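Dramcombe Residents' Forum
Board: Shared Rooms and Furnishings
Topic: Open shelving above the desk, brick wall side
27 replies, 912 views

Registered_Tenant_87
The House Office has asked for written comments on the study room before the March review. I wish to propose that the open cubbies be fitted with doors. Open storage collects dust, and items left there are seldom claimed.

pjl_eastwing
I must respectfully disagree. Doors would hide the brick, and the brick is the best feature of the room. The drawers in the desk should be sufficient for anything residents do not wish to have on view.

Registered_Tenant_87
The drawers are shared, and papers placed in them have been mixed together on two occasions. I would accept doors on the lower compartments only.

Hsueh_House_Desk
Please note that the quotation from Plureck for a full set of doors came to $883, excluding fitting. Comments on cost are welcome in this topic. Comments on the heating should be posted under Building Services.

quietfloor
That is a considerable sum for a few doors. Could the same money be put toward a second lamp and a proper desk chair? I read there most evenings and have never been troubled by dust. 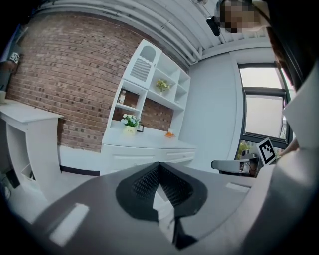
Hsueh_House_Desk
Moderator, Shared Rooms
Posted December 23, 2019

The white shelving and the desk beneath it are the items under discussion. The arched compartment at the top already has a door panel and is outside the proposal. Flowers may remain on the shelf and on the desk. Members who favor doors are asked to state which compartments they mean.

pjl_eastwing
Thank you. I remain opposed. The yellow flowers would lose their place if the middle shelves were closed.

Registered_Tenant_87
The middle shelves may stay open. My request is for the lower left section, where the bottle is standing.

quietfloor
I could support that, provided a revised price is posted first.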